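07/10/2019
By the Staltlow Courier news desk

Staltlow to replace aging water mains in Nustell district

Work will start this month on replacing the water mains under nine streets in the Nustell district, the Staltlow utilities department said Monday. The project will affect 3689 homes and small businesses and is expected to run until March.

The pipes in that part of town are cast iron, and many of them date from when the district was first built. The department has repaired breaks there every winter for the past several years. The worst of them closed Rimkutė Street for most of a week and left the grade school without water for two days.

The contractor, Kurnero, will work on one street at a time, starting at the north end of Rimkutė Street and moving downhill toward the river. Crews will dig on weekdays only. One lane will stay open on the wider streets, but the three narrowest will be closed to through traffic while the trench is open. Residents of those streets will still be able to reach their driveways in the evening.

Each home will lose water at least twice. The first shutoff comes when a temporary line is hooked up above ground, and the second when the house is joined to the new main. The department said neither should last longer than a working day. Notices will be hung on doors ahead of each shutoff.

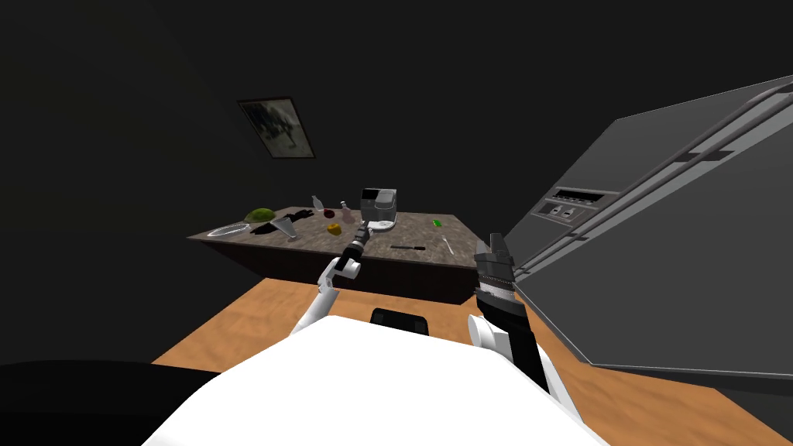

People are advised to fill a few pitchers and a large pot the night before, and to keep a bucket on hand for flushing. Ice makers and any other appliance with its own water line should be switched off until service is back. Afterward, run the cold tap in the kitchen for 15 minutes before drinking from it. The water may look cloudy or brown at first. Take the screen off the end of the faucet before running it, as grit tends to collect there.

Hot water should be left alone until the cold runs clear - otherwise the sediment can end up in the water heater. Laundry should wait as well, whites in particular.

The new mains will be ductile iron, with plastic used for the smaller branch lines. The city will pay for everything up to the property line. From there to the house the pipe belongs to the owner, and the department found during a survey last year that 1497 of the homes in the district still have the original service pipe. Owners who want theirs replaced while the trench is open can have Kurnero do it at the contract price, spread over the water bill if they choose. Requests have to be in before the crew reaches the street.

Parking will be banned on both sides of a street during digging. The lot behind the old freight depot will be open to residents overnight at no charge. Trash pickup stays on its usual day, but bins from the closed streets should be taken to the nearest corner.

The bus that normally runs along Rimkutė Street will be moved one block east for the first part of the job. Temporary stops are marked with yellow signs. A map of the detour and the order of streets is posted at the library and at the utilities office, and will be updated if bad weather holds up the work.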